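Bench notes, December, started 9.40

Evcombe starter, second trial of the low-salt dough. Flour is the Stadari strong white again, same sack as the first trial. 478 g flour, water held back slightly, salt dissolved in the last of the water and added after the rest. Dough stiffer than last time at the same hydration. Possibly the sack has dried out by the radiator; moved it to the lower shelf.

Bulk proof in the Zerska cabinet. The display and the probe disagree by 3 degrees, probe reading lower. Went with the probe. L. Morrison had the cabinet overnight for the rye and may have left the vent half open. Lewis, please write it on the door sheet if you change it.

Folds every 30 minutes until the dough held its edge in the tub. Skin formed on top between the second and third folds. Lid replaced with a damp cloth.

Shaping next. Tin loaf, seam down, Chou tin, no scoring.

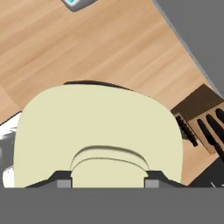 Target profile for the tin loaves is still not agreed. The first trial rose well at the centre and stayed low at both ends, which makes the end slices useless for the crumb comparison. I want a broad, gentle dome with the sides curving outward, as in the render, and no sharp peak. Surface finish can be ignored at this stage.

Oven at 230, steam for the first part only. Crumb to be cut cold and entered on the sheet with the first trial.

To do: reweigh salt jar, order probe battery.

Recent entries
Rye sour, cabinet overnight
Low-salt dough, first trial
Stadari flour, water uptake
Tin greasing comparison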